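Plates for a plain table

A rimmed plate is judged first on its well. Stustemari, a tableware maker selling mostly to cafeterias and nurseries, fires its white line with a shallow well and a thin dark band at the lip. The band gives the eye an edge to find on a white tabletop, where an unmarked plate tends to vanish under flat overhead light.

Clirley supplies the blanks in lots of 400. A blank that rocks on a level surface is rejected before glazing. In July the reject count was 217 from an order of 1,000, most of them with a raised foot on one side.

Placement matters less than buyers expect. Grakico's layout sheet for children's tables puts the plate near the middle and leaves the space beside it free for whatever the child brings along, usually a soft toy. 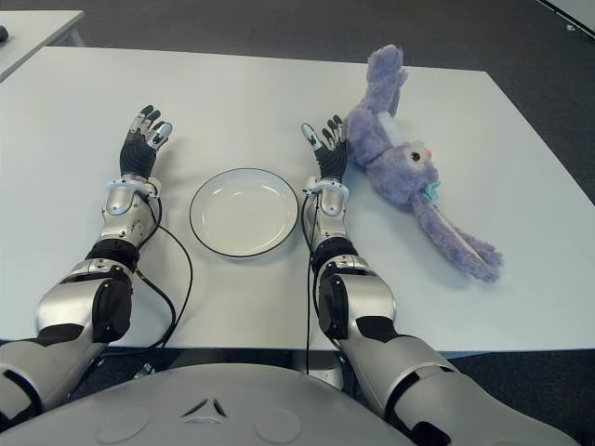
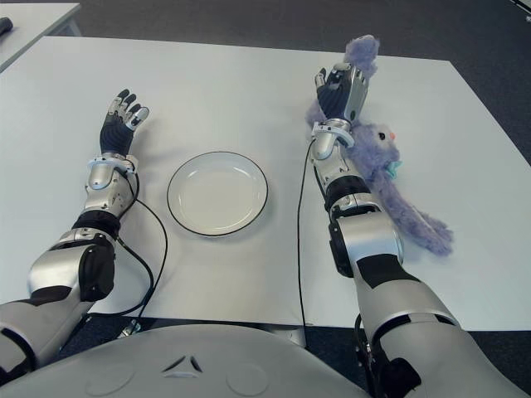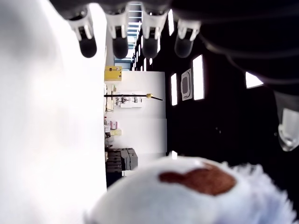
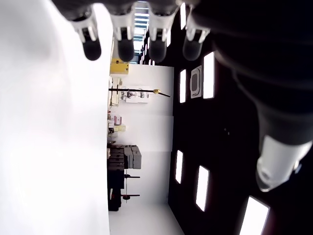 Calum Rutherford disagrees with the layout sheet. He would keep plush off any table used for meals, on the grounds that pile holds crumbs and sauce and takes a full wash cycle to clear, while glaze wipes down in seconds. He also finds the dark band a nuisance, as it wears first and makes a sound plate look old. Sandhu's unbanded version, he says, went through 900 washes in his kitchen with no visible change at the rim.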